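Informe de avance, proyecto Preka, hasta el 4 de abril

Hola a todos los de Fikura:

Os cuento por dónde vamos, que desde el último informe se ha movido bastante la cosa (y alguna parte se ha movido hacia atrás, luego llego a eso).

Lo primero: el planificador nuevo ya corre en el robot. Hasta ahora calculábamos la trayectoria completa y luego la ejecutábamos a ciegas; ahora se replanifica sobre la marcha con lo que va llegando de la cámara de muñeca. ¡Y se nota muchísimo! Los movimientos salen más cortos y el brazo ya no hace aquellos rodeos absurdos por encima del hombro que tanto nos hicieron sufrir en la demo. El código está en la rama principal de Preka, con las pruebas pasando, y la documentación va a medias.

Lo segundo es la percepción, y aquí es donde se nos han ido las horas. La cámara de muñeca ve mucho robot: según la postura, el propio brazo y los dedos ocupan buena parte de la imagen, y el módulo de obstáculos se empeñaba en tratarlos como cosas con las que chocar. Resultado: paradas de seguridad en mitad de la nada. Lo hemos atacado con una máscara que se genera a partir del modelo cinemático y se proyecta sobre cada fotograma.

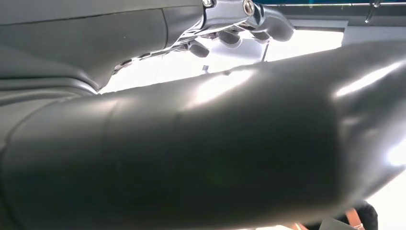

Con los segmentos grises mates la máscara va bien. Con el metal pulido, regular, porque los brillos cambian con cada giro y el segmentador ve bordes donde no los hay. Los contraluces tampoco ayudan: si el fondo se quema, el contorno del brazo se come unos cuantos píxeles y la máscara se queda corta. De momento la ensanchamos un poco y a correr, pero es un parche y me gustaría quitarlo.

Para medir todo esto hemos grabado más de 4.000 fotogramas y etiquetado a mano 928 (sí, a mano, y no lo recomiendo). Con ese conjunto comparamos cada versión antes de subirla al robot.

Ahora lo que fue hacia atrás. La integración con Daren, el registro de datos, se rompió al actualizar el middleware y perdimos dos días de pruebas -- los tiempos de las articulaciones y de la imagen llegaban descuadrados, y la máscara bailaba. Está arreglado, pero las sesiones de esos días no sirven y habrá que repetirlas.

Para mayo quiero tener el filtro de brillos funcionando y hacer la prueba larga en la celda de Vörös. Necesitaría de vosotros dos cosas: confirmar el acceso a la celda y el visto bueno para pasar a cómputo lo que sobra de la partida de viajes. Con eso no toco el presupuesto total.

Si queréis ver el planificador en marcha, avisadme y montamos una videollamada.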